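How our club robot learns to set the table

At the Stindwood robot club we have a robot arm, and we call it Ikico. This winter we want to teach it one job: put the plate on the tray, and take it off again. For you this is easy. You have done it so many times that you do not think about it.

Ikico has no fingers like yours. It has a gripper with two hard fingers, which open and close. Near the gripper there is a small camera, so the robot can look at the plate from close by.

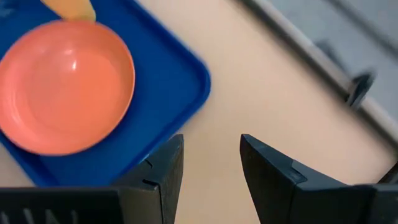 Xavier asked why we do not simply tell the robot where the plate is. We tried this in January. It worked until somebody moved the tray a little, and then the gripper closed on air - everybody laughed.

So now we show it. One child moves the arm by hand controls, and the computer saves what the camera sees and how the arm moves. One try like this takes 10 seconds. We have saved more than 400 tries, and we want to have 700.

If you want to help, ask Anum Rind for a turn at the controls.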